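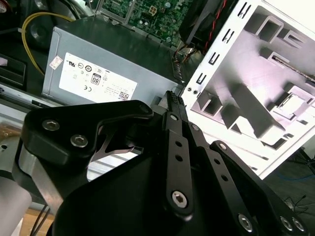
## How Wattimena Rewrote Its Parental Leave Policy

Jun 13, 2026

Wattimena has 400 employees, and half of them work hourly jobs at its Plorncombe site. Until last September, those employees got a different parental leave plan from everyone else. Salaried staff had paid time off after a birth or adoption. Hourly staff used their vacation days and then went unpaid.

The company's benefits manager spent most of a year putting both groups on one plan. She spoke with us by phone.

"It came up in exit interviews," she said. "People told us they liked the work and liked their supervisor, and they were leaving because they couldn't make the months after the baby add up. I had read that in enough files that I took it to the finance team."

Finance asked what it would cost. She didn't have a good answer at first, because the company had never tracked unpaid leave by reason. She went back through payroll records by hand and matched them against health plan enrollments. The job took her most of a winter.

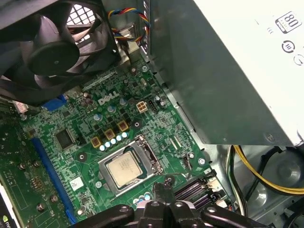
The number she ended up with was lower than finance had guessed. Overtime for covering shifts was the larger part of it, and the company was paying much of that already.

"We were paying for the absence," she said. "We just weren't paying the person who was absent."

The new plan gives every eligible employee the same number of paid weeks, whether they are hourly or salaried. Employees become eligible after six months on the job. Birth, adoption, and foster placement are treated alike. The weeks can be taken in 2 blocks, as long as both fall within the first year.

That last rule caused the most argument. Supervisors wanted one block so they could plan coverage. Employees, in the survey she ran, wanted the choice. The compromise was a notice period: 40 days for the second block, in writing.

"Some supervisors still don't love it," she said. "I understand why. If you run a crew of six and one is out twice, you feel it twice."
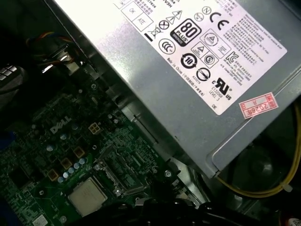
Coverage is handled through a small float team, which Wattimena set up with help from Hidavari, a staffing firm. Float employees train on several jobs and get a higher hourly rate for it. She said she would have started hiring for that team earlier if she had it to do over. The first few leaves under the new plan were covered almost entirely with overtime.

She also would have written the employee guide sooner. The policy itself runs to nine pages, and she said hardly anyone reads it. The guide is one sheet, front and back, with a checklist and a phone extension.

"The question I get most is about health premiums," she said. "People want to know if the deduction keeps coming out while they're gone. It does, from the leave pay. We put that at the top of the second version."

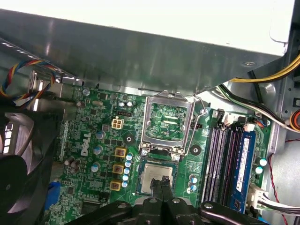

Requests go through Cona, the same system employees use for vacation. Paper forms are still accepted at Plorncombe, where many people don't sit at a desk.

She is now looking at what happens after people come back. A reduced schedule for the first two weeks is being tried in one department, and she expects to have a recommendation by the end of the year. Leave to care for an aging parent has been raised as well, but there is no plan for it yet.

Asked what she would tell a manager at another company, she said to pull the payroll records before the first meeting. "And talk to the shift leads early. I talked to them third or fourth, and they let me know it."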